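The Zundach kit rents for $300 a month, and the man selling it from a Sutherland shopfront would like us to know that is cheap. For that you get two hand-held grippers and a login. You fold your own washing with them, and the recordings go towards teaching a robot to do it.

"Most people are comfortable inside 25 minutes," he said. Comfortable doing what, I asked. Trousers, mainly. Fitted sheets are "on the roadmap". 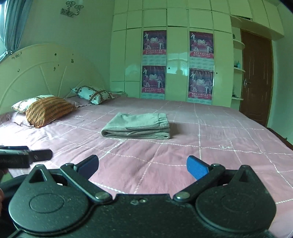
He put the library at 801 folds, then conceded he hadn't checked how many were any good. "The software sorts that out."

And when does the customer get a robot? He talked about partners, and about April, without saying which one. I asked whether he folds his own laundry with the thing at home.

"My wife does the laundry," he said.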